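Drisstead group reports bagging result for two-arm policy
2020-05-31

Researchers at Drisstead have released results for Demgate, a method for training two-arm policies on tasks where one hand must keep a soft container open while the other fills it. The policy was trained on 3,083 teleoperated demonstrations recorded since February. Demgate scores each segment by how much the bag's outline changes and drops low-scoring segments before training. Of 712 evaluation trials, 9 ended in a dropped item.

Andri Schwaiger, lead author, said the filter mattered more than network size. Thin plastic remains the hardest material tested, and code is to follow. 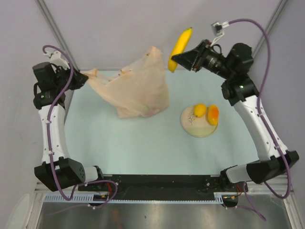
Work at the Drisstead cell, with the left gripper on the bag.

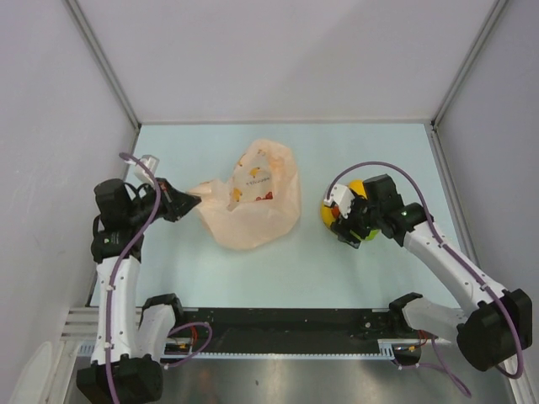
Brigitta Wallner commented that drop counts say little without cycle times, and asked whether the filter would also discard slow but useful corrections by the operator.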